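# Shared Microwave Ovens: Frequently Asked Questions

The following answers apply to residents and visitors using the common kitchens at Lornadell. They replace the notice issued in May and should be read together with the general kitchen rules.

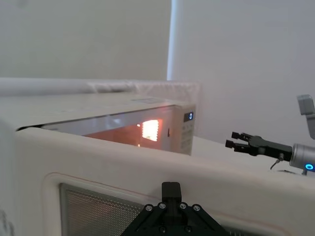 *Prepared by the Residential Services Office, Lornadell*

## General use

**Who may use the microwave ovens?**

All residents of the Ekis and Radu wings may use them, as may registered overnight guests. Conference visitors should use the servery on the ground floor.

**Are the ovens available at all hours?**

The kitchens are open from 6 am until 11 pm. Residents who require access outside these hours for medical reasons may apply in writing to the Office.

**May I use two ovens at once?**

Yes, where no other person is waiting. At meal times residents are asked to keep to one oven each.

**The mesh in the door window looks like a dirty screen. Should I scrub it?**

No. The perforated metal mesh is part of the door and must be left alone. Wipe the surface of the window with a soft damp cloth only. Scouring pads, oven cleaner and knives are not to be used on any part of the door.

**How should the door be closed?**

Push the door gently until it sits flush with the body of the oven. A door left slightly ajar can be difficult to notice from the side, so please check the top edge as well. Do not slam the door or lean on it while it is open.

## Food and containers

**What containers are permitted?**

Glass, ceramic and plastic containers marked as microwave safe. Metal trays, foil, takeaway tubs with wire handles and crockery with a metallic trim are not permitted.

**Do I have to cover my food?**

Yes. Vented covers are kept in the drawer beneath the kettle and should be rinsed and returned after use. Sealed lids must be loosened before heating.

**What should I do about a spill?**

Switch the oven off at the wall, allow the interior to cool and wipe it out before the next person uses it. Spills left overnight may be charged to the household responsible under clause 14 of the residency agreement. 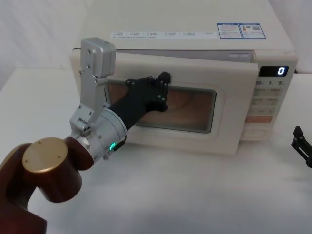 Labels and stickers must stay where they are on the casing, including any that obstruct cleaning. The top of each oven should also be kept clear of tea towels, bread bags and paper. Items found there will be moved to the lost property shelf.

## Faults and replacement

**An oven will not start. Whom do I contact?**

Telephone the Office on extension 342 and state the wing and the kitchen. After hours, lodge a request through the Skustora portal and place an "Out of order" card on the door. Residents must not remove the casing or attempt a repair.

**May I bring my own microwave oven?**

Personal ovens are not permitted in bedrooms. One may be donated to a common kitchen if it passes an electrical safety test, after which it becomes the property of Lornadell.

**Is there a charge for damage?**

Ordinary wear is not charged. Where damage results from misuse, the household will be invoiced for the cost of repair, up to a maximum of $100. Invoices may be disputed in writing at the Office or by calling extension 399.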